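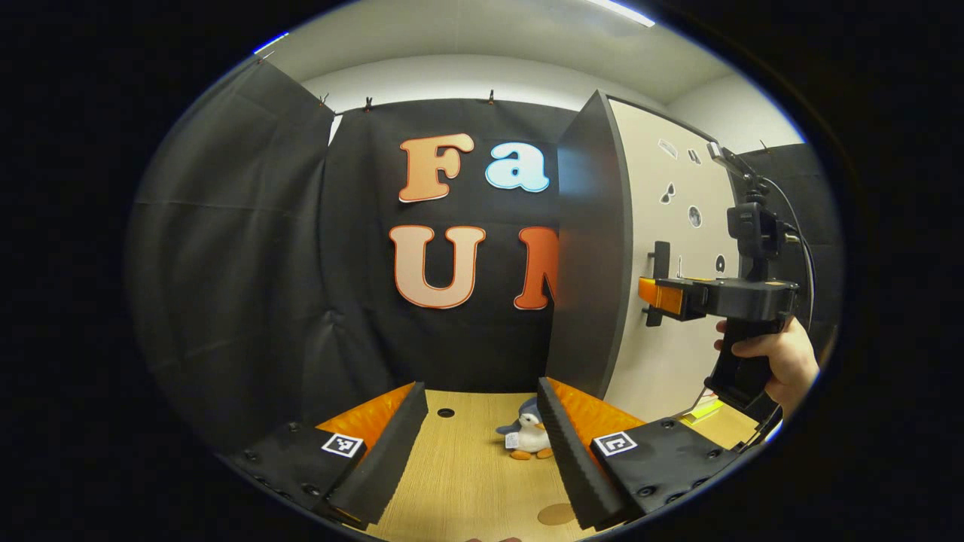

Plush penguin on the small display table, lettered backdrop behind. Salgate Community Hall.

Small Worlds: Tabletop Displays at Salgate

The Small Worlds gallery records the tabletop displays held at Salgate Community Hall under the direction of the Iditz Trust. Each display occupies a single small table, set within a fabric enclosure, and is intended to be viewed at close range. The programme is now in its third season and is open to visitors without charge on Tuesday afternoons from two o'clock.

Tables are lent by the Trust on request. Schools, libraries and residential homes in the Irwood district may apply to host a display for up to four weeks, and a short guide to setting up is sent out with every loan. The catalogue of lending objects currently stands at 1,111 items, of which 228 are soft toys. The remainder are puppets, model buildings, wooden animals and printed cloths.

About the penguin

The penguin has a dark blue-grey back and head, a white belly and orange feet. A small white tag remains at its side. The Trust's practice is to leave makers' tags in place wherever they survive, as they are often the only evidence of origin for toys of this kind.

Soft toys are the most frequently borrowed group in the collection. They are light to send, they stand up well to handling and they are familiar to visitors of every age. Borrowers are asked to brush them gently before return and to report any loose stitching on the form supplied. Toys should not be washed by the borrower.

About the table and backdrop

The table top has a light wood-grain finish, with a small round black hole to the left of the penguin. A round tan disc lies flat near the edge of the table.

The backdrop is of black fabric, held along the top by small clips, with large cut-out letters in two rows. An orange F and a light blue lowercase a, both outlined in white, are in the upper row. A peach-coloured U with an orange outline is in the lower row, beside an orange-red M which is partly hidden by a grey divider panel. A black curtain forms the side wall on the left.

Strong colours on a black ground were recommended by Chandrasekhar Pillai, who advised the Trust on display for visitors with low vision. His notes on lettering are available from the Salgate office – please quote leaflet 219 when writing.

Visiting and borrowing

Displays at Salgate are changed in January and again after Easter. Attendance in the last season was 714, including organised parties. Groups of more than eight should arrange their visit in advance so that seating can be provided.

Applications to borrow a table or objects should be addressed to Zihan Tian, Loans Officer, at the Salgate office. Carriage within Irwood is met by the Trust; borrowers in Bai and further afield are asked to pay the cost of return.

Photographs in this gallery may be reproduced for teaching purposes, provided that the Iditz Trust is credited.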